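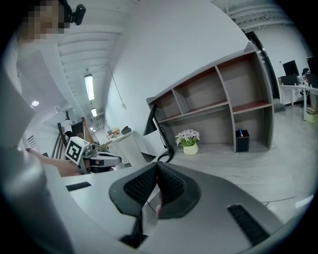
Progress report to the Nasution Fund, August 30, 2021
Nedport Robotics Club, Drotia project

Of the $2,000 you gave us in spring, 40 dollars is left, and the students have plans for it. They had plans for the rest too, some of which involved robotics.

The club now has 3 teams working on hand-held grippers. They pick things up, they put things down, and we argue over what counts as "down." Finger pads remain our great expense. Team two wears out pads the way other teenagers wear out sneakers.

The Sikex meet is in September. Our entry form is in – on time, which may be a club first. Still open: a spare set of pads, a cable that stays plugged in, and a team name the school will print.

We would like to talk about next year's grant, ideally before you read the snack receipts.

Pak-hei Chuang, club advisor

Comments

drotia_parent: My son says the snacks were "research."

M. from team two: The pads were like that when we got them.

Contact the club | © 2021 Nedport Robotics Club | Back to top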